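2022-11-30, equipment planning, tabletop cell

Sim layout for the purchase list. Arm on the table, second arm on a pedestal behind.
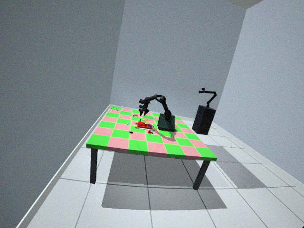 Evie Clegg would hold off on the second arm until February and put the money into a spare gripper, as the fingers will wear before any joint does. Sandra has asked for that in writing with prices, so both versions are costed below.

Version A, two arms:
Table arm, Doton, quote in hand, lead time 8 weeks.
Second arm, thinner, Breathnach. No quote yet. Bakari to chase.
Pedestal, made in our own shop. Steel 332, labor not charged.

Version B, one arm:
Table arm as above.
Spare gripper and one extra set of fingers, Doton.
Pedestal dropped. Floor anchors still needed if we go back to A, so drill them now while the floor is clear.

Common to both: fused supply, e-stop, cable tray. Fasteners and small parts capped at 100. Toys and other small objects for pick trials, a further 100. Red vehicle in the model is a good size reference for the large end; the rest should be smaller and more awkward to grip.

Checkered top stays in the model only. Ukska wants too much for a printed surface and we can paint one.

Open points:
Table stiffness. Sim treats it as rigid, the real one won't be. Ask Luzius what he measured on the Lolden bench.
Reach overlap between the arms not checked. Needs doing before A is signed, since moving the pedestal later means new anchor holes.
Service contract on the Doton arm: quoted separately, left out of both totals for now.

Aniela has the spreadsheet. Update it when the Breathnach number arrives.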